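Date: March 13, 2024
From: Maëlle Hawthorne
To: estix-players
Subject: Re: Grain shortage in the Morin scenario

> I have restarted Morin four times now and every time Mirkville runs
> out of grain before turn 40. I build farms first, I keep the army
> small, and it still happens. Is the scenario broken in the new
> version, or am I missing something?

It isn't broken, but the numbers did change. In the old version Mirkville started with 2912 grain. Now it starts with 800, and the manual still prints the old figure.

The farms are probably not your problem. Check the road to Clultildale. Grain only moves if every tile between the two towns has a road, and the scenario starts with one tile missing, just north of the ford. It's hard to spot because the river graphic covers it. Put a worker there on turn 1.

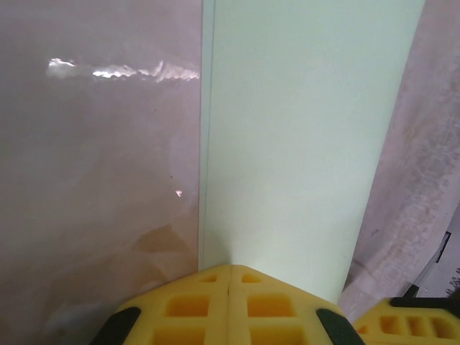
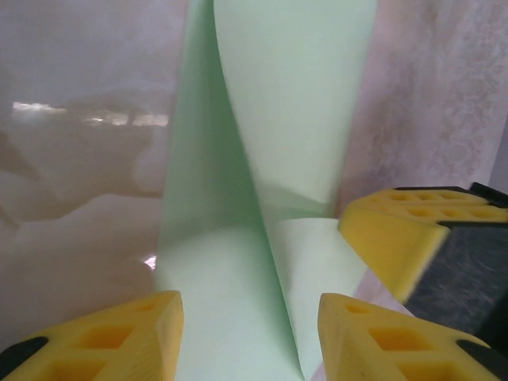 Pale green, two views.

After that, sell timber and buy grain until turn 21. The price goes up by a small amount each time you buy, so spread the orders out. I never had to pay for more than 196 in one turn. Once the second mill is finished you can stop buying.

Keep the army small, as you are doing. The neighbor to the east will not attack before August of the second year unless you build a fort on the border. I tested this with three saves and got the same result each time. On the hard setting it may be different, I haven't played that one through.

One more thing. If you load a save from the old version, Estix keeps the old starting stock but uses the new prices. That makes the scenario much too easy, so start a fresh game if you want to post a score.

I can mail you my turn 40 save if you want to compare.

Maëlle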